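Pomach User Forum > Demonstration Methods > Hand-held grippers or teleoperation for household tasks

ovport_lab
Posted April 13, 2021

Our group at Ovport is preparing a protocol for teaching tabletop tasks by demonstration, beginning with a table lamp and its cord. We request comments before the June collection period.
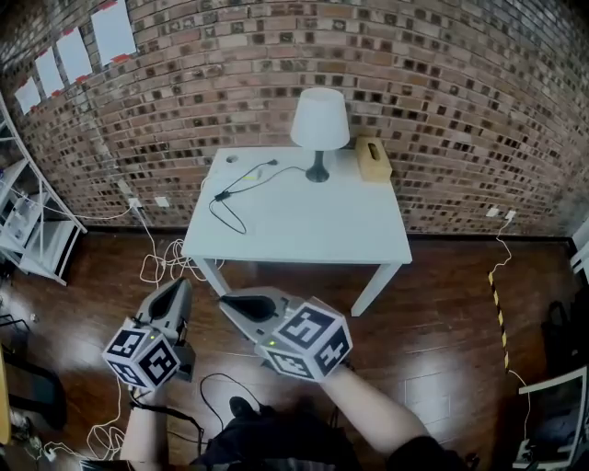 Jeddale_Controls: We would advise against hand-held collection as the only source. An operator's wrist reaches poses that the arm cannot, and those demonstrations must be discarded later. In our last set we recorded 371 demonstrations by hand and lost 66 of them to joint limits.

ovport_lab
That loss is acceptable to us. The same operators working by remote control complete far fewer demonstrations in a session, and they tend to pause before each grasp. The policy then learns the pauses.

riviere_annex
Riviere has used both methods. Pauses can be trimmed in processing. A pose the arm cannot reach cannot be repaired, and I would side with Jeddale on that point. For cords in particular, however, remote control without force feedback gave us poor results. Operators pulled the cable taut without noticing.

Jeddale_Controls
Our operators were given 2 days of practice on cables before recording, and we did not see that problem to any serious degree. I suspect the training period matters more than the interface.

benchnotes
Has the protocol settled how the marker cubes are to be kept in view? With two grippers, one hand tends to cover the other's markers when reaching across the body. We now reject any demonstration with a tracking gap of more than 17 frames.

ovport_lab
The draft asks operators to keep the forearms apart and to move the cord with the nearer hand. It does not yet set a limit on gaps. We will add one — 17 seems strict for slow motions, but we will test it.

riviere_annex
Please also state the starting position of the cord. Ours was left to the operator, and every one of them laid it out the same way.

ovport_lab
Noted. Section 4 will be revised accordingly. On the main question we intend to keep hand-held collection and to run a reach check on each recording the same day.

Jeddale_Controls
The same-day check is sensible. I maintain my objection to the rest.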